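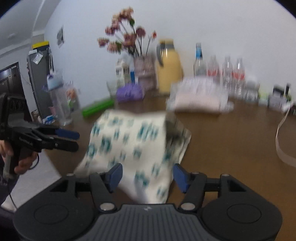
*Amirul Kwok, for the Zemska Home Skills fund - Oct 14, 2021*

Dear all,

Thank you for your patience with this one, it should have reached you a little sooner. The table work is going nicely and I'm happy to say we are still inside the budget, with $332 left of the $1,355 you gave us for household supplies.

Most of our time has gone into the cloths. The white one with the teal-blue print has become a bit of a favorite, and we have now been through 20 rounds of lifting and folding with it on the brown wooden table. Folding is slow going - the second fold gives us far more trouble than the first - and I would rather we stay with it a few more weeks than hurry on to the next thing on the list.

We also agreed in the spring that the table should feel like one in a real home, and I think it does now. The pink artificial flowers stand along the back by the white wall, with the pale yellow thermos and the water bottles beside them, and there's a bright green roll and a small glass out too. Moving them all for wiping down takes longer than you'd think, but I'm fond of the look of it.

Still to come are the napkins from Waltum, which are on back order, and 3 larger towels. I hope to have the towel folding written up for you by January.

With warm thanks,
Amirul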